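Bruseck Workshop, Prustport
Gallery: Teaching the cup task

Home / Work in progress / Gallery

We have been teaching a pair of robot arms to handle paper cups at our workshop in Prustport. The arms are driven from a set of hand controls we call Bondeck. Whoever is at the controls moves two handles, the arms copy the movement, and everything is recorded: joint angles, finger opening, and the view from the cameras at the wrists. The recordings are used afterwards to train a controller, Xavier, which then tries the same job by itself.

This page belongs to the cup task, which was started in June. Earlier pages cover folding cloths and sorting cutlery. The cup task sounds easier than either, and for a person it is. The arm has to come down to a cup standing on a table, close on it without crushing the wall, lift it clear, and put it down upright somewhere else. Paper cups give way under very little force, so the person driving has to judge the grip by eye and by the small amount of push-back that Bondeck passes to the hand.

Adalberto Bezerra built the hand controls and did most of the driving in the first weeks. I have done most of it since then. We drive differently, and you can tell from the recordings whose hands were on the handles. Adalberto comes in fast and stops just short of the cup. I come in slowly the whole way and lose time. Xavier learned a mixture of the two, which looked odd at first — a quick approach, a long wait, then a second slow approach from much closer than it needed to be. We agreed on one speed after that and recorded the early part again.

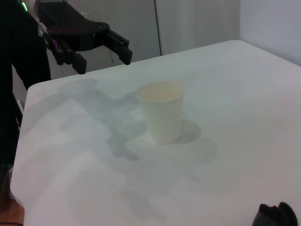

Jailson Pacheco

Open fingers behind and above the paper cup, seen from the wrist of the other arm. The cup stands by itself on the white table, with plenty of clear top around it.

We keep the table plain for this part of the work. Cloths, trays and second cups come in at a later stage, when the basic pick is steady. The shadows of the arms we leave alone. They slide over the table top as the arms move, and a controller that has only been shown flat, even light is easily put off by them. Our first recordings were made with lamps on stands set up to cancel the shadows, and the results were poor as soon as the lamps were put away. The newer recordings are made under the ordinary room lights.

A paper cup is wider at the rim than at the base, and this matters more than we expected. If the fingers close high up, the cup tends to tilt as it leaves the table. If they close low, the fingertips can catch the table top. We aim for a little below the middle. The opening is set to 80 mm before the approach begins, so that the driver only has to think about where the hand is going and can leave the width alone until the end.

Driving from the wrist view takes some getting used to. The picture moves with the arm, so the cup seems to drift across the screen when it is the camera that is drifting. A new driver nearly always overcorrects. We start people off looking directly at the table, and let them change over to the screen once they can pick up and put down without knocking anything. Most prefer the screen in the end, though I still look up when the fingers are close.

There is also the question of the arm that isn't doing the picking. It has to stay out of the way and still keep the cup in view, and that is harder to teach than the pick itself. When both handles are in use it is easy to forget one hand while concentrating on the other, and the idle arm sinks slowly as the driver's wrist gets tired. Adalberto added a small foot switch to Bondeck that holds one arm where it is. We use it for the approach and let go of it for the handover.

Notes on the recordings

The cup set has 1457 recordings so far. Each one begins with the arms clear of the cup and ends with the fingers open again. Recordings where the cup is dropped are kept, but they go in a separate folder and are marked by the driver straight afterwards. Recordings where the driver simply changed their mind halfway are thrown out. It is very hard to write down a rule for those, so we leave it to whoever was driving.

A session is usually about 600 seconds of driving, followed by a break. Past that the hands get careless and the recordings show it. We tried longer sessions in the first week and ended up discarding a good part of them.

The cup is moved by hand between one recording and the next. We used to put it back on a pencil mark, and Xavier learned to go to the pencil mark. Now it goes down wherever the person resetting the table likes, within reach of both arms.

Force from the fingers is recorded but not yet used in training. Adalberto would like to add it before we move on to cups with something in them. I would like to finish the empty ones first.

Version 3 of the hand controls is on the bench at the moment. The handles are lighter and the grip trigger has a longer travel, which should make it easier to close gently. The old trigger went from open to fully closed in a very short pull, and a good many cups were flattened by it. Recordings made with the new handles will be kept apart until we have compared them with the old ones.

Visiting

Visitors can try driving on open afternoons from 2 pm. Long sleeves should be rolled up, as the handles have open joints at the elbow end. Younger visitors are welcome to drive with an adult beside them at the stop button. Please ask for Adalberto or me at the front desk.

Next in the gallery: passing a cup from one arm to the other
Previous: sorting cutlery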